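Talks > Small Things > Speaker notes

Start without the slides. Say hi, thank Kellberg for the room, and ask who still has a toy from when they were five. Wait for the hands!

I paint miniature shoes. I started with one pair for a doll my niece had, and 258 shoes later I sell them through Nonda (and my kitchen smells like varnish). Tell the Pollari story here, the short version – they ordered 11 left shoes and meant pairs.

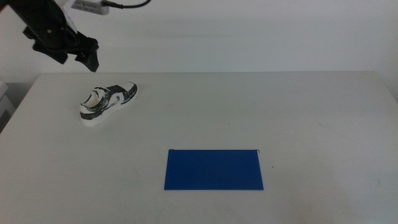
Pattern is the part I get asked about most, so slow down here. On a big shoe you can get away with a fussy print, but small ones turn to mush. Big uneven blotches hold up much better. Look at the little sneaker on the left, mostly white with black and dark gray patches along the side and around the toe, and you can read it from the back row. The thick white sole helps too – I always leave mine plain. Mention Eino Pitkänen, who taught me to quit while there's still white showing.

Then pass the sample box around and talk about brushes while it travels. Skip the glue section if we're running late. Questions, and please repeat them into the mic this time!

Sign up for the Gidey newsletter and get new talk notes by email.

Contact | © Small Things Talks | Back to top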